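Lostel Works Canteen and Refreshments Group
Minutes of the meeting held 3 October 2023, Kragh building, lower meeting room

Present: Si-woo Yeon (chair), Bok-nam Won (minutes), representatives of Stores, Finance and the night shift.
Apologies: Site Services.

1. Minutes of the previous meeting
Agreed as a correct record, with one change. Item 5 should read "chilled cabinet", singular.

2. Drinks contract
The contract with Prundus for canned drinks ends in January. Two offers have been received, one from Prundus and one from Flukorholm. Both cover delivery to the Kragh building and the gatehouse. Flukorholm requires a minimum order of 100 cases per delivery. Prundus has no minimum but charges for each drop under 40 cases.

Stores stated that the cage can hold 100 cases only if the bottled water is moved out. Finance noted that the yearly budget for the item stays at 4,000 and will not be raised in mid-year.

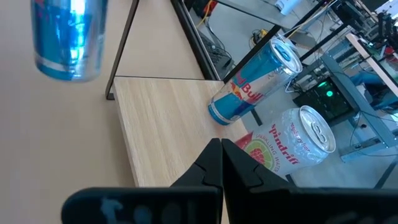

The night shift asked that sugar-free drinks make up a larger share of the order, as these run out first at the gatehouse. Agreed in principle. The split will be set once the supplier is known.

Action: BW to ask Flukorholm whether the minimum can be met over two drops in the same month.

3. Chilled cabinet, gatehouse
The door seal was replaced under warranty. The thermostat still reads high when the door has been opened often — the fitter considers this normal for the model. Stores will keep a written log of readings for 30 days and bring it to the next meeting.

4. Price at the till
SY proposed holding the present price until the new contract starts. Finance had no objection. Carried.

The till roll for the gatehouse is still being filed with the canteen roll, so the two cannot be reconciled separately. Stores to use a second folder from now on.

5. Empty cans and recycling
The collector will take cans only if they are free of food waste and kept apart from plastic. Two loads were refused in the last quarter on these grounds. New lids with a round opening have been ordered for the can bins. 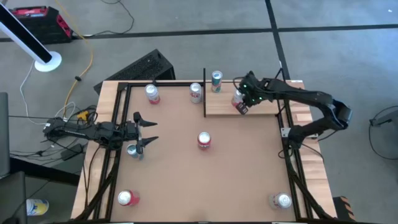 Do cans have to be crushed before they go in the bin?
The collector accepts them whole or crushed, and the charge is per bin either way. Crushing is left to the user.

Action: Stores to fit the lids and put the collector's list on the canteen notice board.

6. Any other business
The water cooler filter is due for change. The part number in the file is out of date; BW has the correct one.

Next meeting: to be fixed by SY when the Flukorholm reply is in.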